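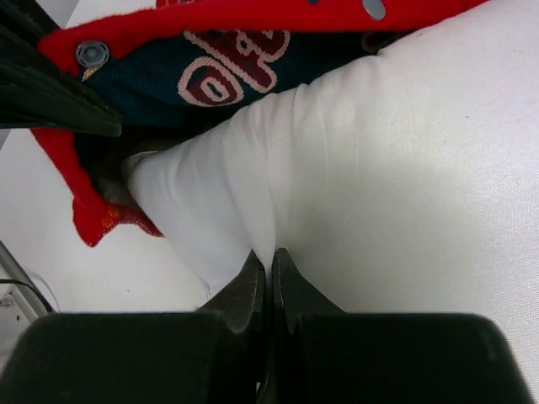
Warrick Brunton wrote to me before the trip that one hour is enough for Runedby, and that I should spend it in the dyeing house. I stayed four hours and I still missed the shop.

The open day of the Þrastardóttir textile works was on July 1, 2022. The entrance was free, but the guided tour cost 50 crowns, and you must sign your name on a paper by the door. Our group had 19 persons. The guide, Gudrun Fröhlich, spoke slowly and clearly, for which I was grateful.

We began upstairs with the pattern books. The oldest one has 108 pages, and visitors may turn them with clean hands. I liked the small stars and dots more than the big flowers – they are easier to match at a seam.

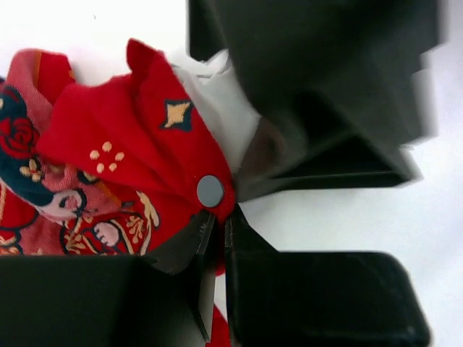 *Red cloth with a gold motif and cream dots.*

After this came the dyeing house. It was 35 degrees inside and the smell was strong, a little like vinegar. Bello Tamuno asked why red is more difficult than blue, and the answer was long. I understood that the water matters very much, and that the works still takes its own from the stream.

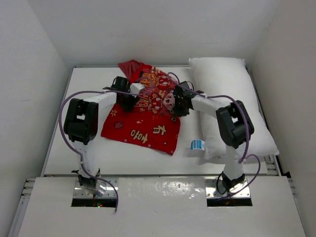

*Red patterned cloth and white pillow.*

Coffee and buns were served in the yard until three o'clock. The next open day is in September. Bring thick shoes, as the yard is all round stones.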